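Erkside open day, quick notes before I forget it all

2018-03-14

Got in late, parking was a mess. They'd sent everyone to the field behind the dye shed and the field was mud. Wear boots if you go next year. Anyway.

Erkside is the old weaving mill down past the canal, three floors, still working. Kitchen cloths, napkins, some blankets in winter. They open the doors once a year in March and you get walked through in small groups. Ours was led by Hala Ragab, who runs the finishing room and talks fast, which suited me fine.

First stop the yarn store. Cones on racks up to the ceiling, sorted by lot and not by color, so it looks like chaos. Cotton comes in from Lesaven mostly. I asked why not sort by color and she said two lots of the same yellow never match and you only find out after washing. Fair enough.

Then the loom floor. LOUD. They hand out foam earplugs at the door, take two pairs, I dropped one of mine down a grating. Twelve looms, 3 of them stopped for a warp change. A warp change is slow, somebody ties in the new threads while everybody else stays out of the way. Could have watched that for an hour. Got about a minute before the next group came up the stairs behind us.

Stripes are all in the warp, so once it's set up you're stuck with that stripe untill the beam runs out. Short run is 500 meters. Hala said the small orders are the ones that keep her up at night.
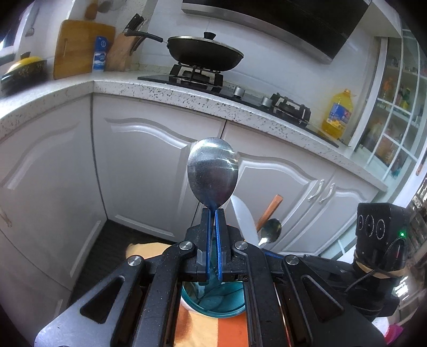

Finishing room was the best bit. Washing, pressing, hemming, all in one long hot room with the windows open. Lionel Parsons on the hemming table let a few of us try a corner. Mine came out like a dog ear. He unpicked it without saying anything. The Nazarenko press at the far end is older than most of the staff and goes down with a thump you feel in your feet.

Asked about shrinkage, got a proper answer. They weave oversize, wash once, cut after. That's why a cheap towel goes crooked in the wash and theirs mostly don't. Wish I'd known that years ago.

Tea after, in the canteen. Good seed cake, weak tea. Sat with Vasylyna Prokopenko who had come in by train to look at blankets for her guest house and went home with napkins instead. Same thing happened to me last year.

Shop: seconds bin by the door, go there first, it was picked over when I got to it. Card machine was down, so cash. Bought four cloths and a blanket end with a pulled thread I can live with.

Didn't get to the dye shed, line was too long and I had a bus to meet at the other end. They said it may open for an extra afternoon later on, will post the times if I hear anyhting.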